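Kit de doigts fins Kitura pour pince deux doigts

En stock, expédition sous 4 jours

Bon, je vous présente le kit que j'ai fini par mettre en boutique après tout un mois de novembre passé à limer, recoller et réimprimer des bouts de doigts dans l'atelier partagé ! Au départ c'était juste pour mon bras à moi (le Trevgate, pour ceux qui suivent le montage sur le blog), et puis à force de recevoir des messages j'ai lancé une petite série.

L'idée, c'est d'avoir des bouts effilés qui se rejoignent bien à la pointe, pour attraper du petit : un anneau, une languette, un cordon. Avec mes anciens doigts plats je poussais les objets plus que je ne les prenais, et j'ai passé des soirées entières là-dessus avant d'admettre que le code n'y était pour rien...
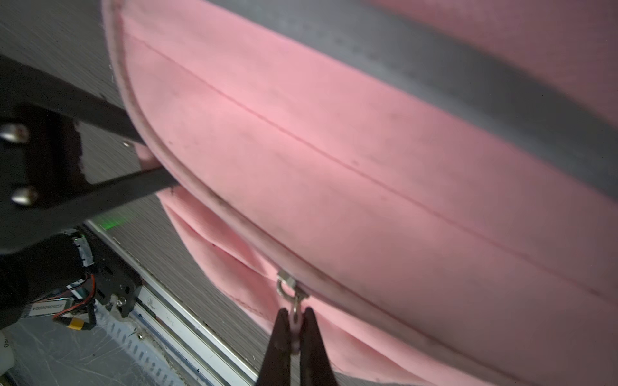
Les doigts sur l'anneau d'une tirette de fermeture éclair, coussin rose.

Côté tissu, je vous conseille de descendre la vitesse de fermeture et d'approcher en suivant le passepoil, ça accroche beaucoup moins. Pensez aussi à attacher vos fils avant les premiers essais (oui, je parle d'expérience, un connecteur arraché un soir de démo, ça calme).

Dans le sachet :
2 doigts effilés
4 vis de fixation
2 patins de rechange, à coller

Montage : comptez 15 minutes si votre pince a déjà l'entraxe Holst. Sinon il faut la platine Lustberg, vendue à part, et là prévoyez plutôt la soirée !

Prix : 25 € le kit. Les fichiers du support sont envoyés avec la commande, modifiez-les tant que vous voulez, et si vous faites une version gaucher je suis preneur.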